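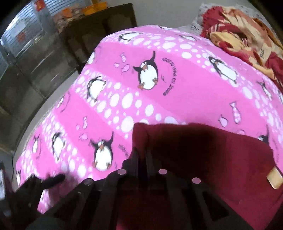

A reply under the first version of this post held that a household which signs the delivery sheet without comment has given up any claim against the mover, and that there is no purpose in writing to the company afterward. The household that raised the matter does not believe this to be correct and has asked for it to be considered again with the full facts, which are set out as follows.

Delivery sheet signed, damage and losses found later - what may still be claimed?

Our household moved to Lozano in October. The move was carried out by Bultis under a written contract, and part of the shipment was held in storage by Inow before delivery. The inventory listed 40 boxes and the usual large furniture. On the day of delivery the crew arrived at 6:30 p.m., well past the agreed window, and the unloading was finished after dark. The crew leader presented the delivery sheet for signature and stated that the truck was required elsewhere. The sheet was signed. No remarks were entered in the box for exceptions.

The boxes marked for the children's rooms were opened first, so that beds could be made up that night, and these were found to be in good order. The remaining boxes were opened over the following weeks. The condition of the rest of the shipment is as follows.

Box 19 on the inventory was not among the boxes in the house. It held winter coats, two sets of curtains and a Meltutex mattress cover that was still in its store packaging. The garage and the basement have been searched.

The side panel of a dresser is split along its full height. The split was hidden by the moving blanket, which was left on the piece at our request until the room had been painted.

A box of kitchen goods had been crushed at one corner, and several serving dishes in it were broken. This box was packed by the crew.

The replacement cost of the above has been worked out at $536, using receipts where these were kept and current store prices where they were not. The office at Bultis was contacted by telephone. We were informed that the sheet had been signed "clean" and that any loss from the storage period was a matter for Inow. Inow states that its own agreement is with Bultis and that it does not deal with householders.

Guidance is requested on three points. Does the signature end the claim? To which of the two companies should the claim be sent? Is it proper to accept a partial payment if one is offered while the missing box is still being looked for?

2 replies, sorted by usefulness

Reply marked as accepted

The signature should be treated as evidence of what was seen at the door. It is not normally a release of everything that might be found later. Most delivery sheets contain a sentence stating that the goods were received in apparent good condition, and the word "apparent" carries a good deal of weight. A split covered by a blanket and dishes inside a sealed box are both matters that a person standing in a driveway at night could not be expected to observe. The missing box is somewhat harder, as the mover will argue that the boxes ought to have been checked off against the inventory as they came in. It is still worth claiming. If the inventory was not handed to the household for checking, or if it was handed over only at the end, this should be stated in the letter.

The wording of the particular sheet must be read, however. Some contracts attempt to add a line in which the customer agrees that no further claims will be made. Whether such a line has any effect depends on the state and on whether the move crossed a state line. A consumer office in the state of delivery can usually say which set of rules applies, and the call costs nothing.

On the second point, the claim should be addressed to the company named on the contract. From the account given, that company is Bultis. Where a mover arranges storage as part of the same job, the mover generally remains responsible to the customer for the whole of it, and may then recover from the storage company on its own account. The position would be different if the household had signed a separate storage agreement, or if it had asked for the goods to remain in storage beyond the period covered by the move. In that event the paperwork for the later period should be found and read before anything is sent. A copy of the claim may be sent to Inow as a courtesy. It should be marked as a copy, so that neither office is able to say that the claim was filed with the other.

The claim must be in writing. A telephone call does not stop any deadline from running. The following should be included:

- the contract or order number, and the addresses of pickup and delivery
- a statement that the letter is a claim for loss and damage
- each item on its own line, with its inventory number, its condition and the amount claimed
- copies of receipts, where they exist, or a printed store price
- photographs of the dresser, the dishes and the crushed corner of the box
- the total amount, in dollars

The total is often left out, and its absence gives the claims office a reason to return the letter. The sum of $536 should appear both in the first paragraph and at the foot of the list.

The broken dishes and the crushed box are to be kept. The mover is entitled to inspect, and a claim for goods that have been thrown away is easily refused. The dresser should not be repaired until the inspection has taken place or has been waived in writing. A written estimate may be obtained in the meantime - many furniture shops will supply one from photographs.

The household should also find the page of the contract that deals with valuation. There are commonly two levels. Under the basic level, the mover pays a small fixed amount for each pound that the item weighs, whatever the item cost. Under the fuller level, the mover repairs the item, replaces it or pays its value, sometimes after a deductible. A box of coats weighs very little, and under basic coverage the payment for it may be disappointing. This does not affect the right to claim, but it does affect what may reasonably be expected, and it is better known before the letter is written than after.

On the third point, a partial payment may be accepted provided that the paper that comes with it is read first. If the check or the cover letter bears the words "full and final settlement," it should not be deposited while the box remains missing. A short reply may be sent, stating that the payment will be accepted for the dresser and the dishes only and asking for a corrected letter. Claims offices receive such requests regularly and there is no discourtesy in making one.

Deadlines differ by contract and by type of move. The claim should be sent this week by a method that gives proof of delivery.

Comment on this reply: The point about inspection is correct. Our claim for a table was reduced by half after the legs had been glued.

Comment on this reply, from the household: Thank you. The contract has been located. Storage is listed as a line on the Bultis order and no separate agreement was signed. The valuation box is checked for the fuller level, with a deductible. The letter has been drafted in the form suggested and will be sent by certified mail.

Second reply

It may be of assistance to check the homeowner's or renter's policy before pursuing the mover. Certain policies cover goods in transit, although many exclude breakage. We had a similar loss and were paid by our insurer without difficulty. The amount was larger than the one stated here.

It is also advised that a different mover be used in future and that the truck be met earlier in the day.

Comment on this reply: The household should compare the deductible with the amount claimed before filing with an insurer. With many policies a claim of $536 would leave nothing to be paid, and the filing may still be recorded. The two routes should also not be used to collect twice for the same item.

Comment on this reply: The crew chose the arrival time, so the second paragraph does not assist.

Update from the household

A written acknowledgment was received from Bultis, with a claim number. An inspector's visit has been set for the dresser. The office has also asked Inow to search the storage bay for box 19, which it had declined to do when asked by telephone. The search has not yet been reported on. The offer for the dishes came with a form headed "Release of All Claims." It has been returned unsigned with a request for a form limited to the dishes.

Filed under: Home & Moving > Movers and Storage > Loss and Damage Claims

Related questions

Mover delivered outside the agreed window - is any refund owed?
What does "released value" mean on a moving contract?
Boxes packed by owner and contents broken: who is responsible?
How long should moving paperwork be kept?
Storage company asks for payment before releasing furniture
Is a tip expected when the crew arrives late?
Deposit not returned after canceled move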